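Home Contents Chapters Glossary Index
Search this book

Chapter 2
Does Color Sell?

Marketing books love to claim that blue makes buyers trust a product. Most cite one another. When Lautaro Godoy looked for the study behind the claim, he found a survey of 127 shoppers in Hekden, none of whom had bought anything.

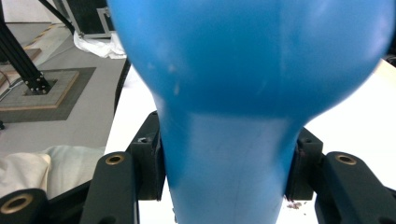 Figure 2. A glossy blue surface with light scuffs and scratches.

We should ask what was measured, and who paid. The Fandlow survey, discussed first, fails on both counts.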